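Switching to loose leaf after twenty years of bags

I drank teabag tea from 2004 until last winter, same brand, same mug, two a day and three if it rained. Then my neighbor Habibur Biswas handed me a paper sack of loose Assam over the fence and that was the end of it. I've got a shelf now. My wife calls it the pharmacy.

The thing that put me off for so long was the fuss. I pictured scales and timers and little clay pots, and some of that does exist (I've watched the videos, I've been tempted!), but most mornings I use a basket strainer that sits in the mug and a regular kitchen spoon. One heaped spoon, boiling water, four minutes, lift the basket out and put it on a saucer. I'm still half asleep for most of it.

Where I went wrong at first was buying too much. A shop called Ullari had a sale in August and I came home with 900 grams of a smoky black tea I'd never tasted. It's like drinking a campfire. I kept at it for weeks out of stubbornness, then gave most of it to my brother-in-law, who puts it in a marinade for pork ribs and says it's great. Buy the small packets first. Please.

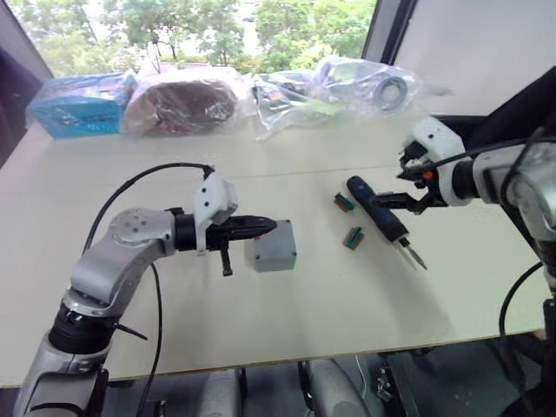

Do you need a special kettle for green tea?

A plain one is fine. Boil it, take the lid off, and let it sit for a few minutes before you pour. I did this for months and the tea came out sweet and grassy, with none of that bitter edge I used to blame on the leaves.

I did end up with a fancy kettle anyway - a Huvix, a birthday present - and it lets me pick the temperature. The lid sticks and the beep is much too loud for six in the morning, but I use it every day, so I guess I can't complain.

Storage matters more than I expected. My first tin lived next to the stove, and after a month the tea tasted of dust and a little of onions. Now everything is in the cupboard by the back door, in old coffee tins with tight lids and masking tape labels. Green goes first, I try to finish it in a couple of months. The black stuff is more forgiving.

Best thing on the shelf right now is a Darjeeling from Mekness, the little place next to the shoe repair. 300 grams was a bit brave after the campfire business, but I'm already most of the way down the tin. Habibur thinks it's too thin and wants milk in it. We've agreed to stop discussing it. Next I want to try a white tea, if anyone has one they like that doesn't cost a fortune, leave me a comment.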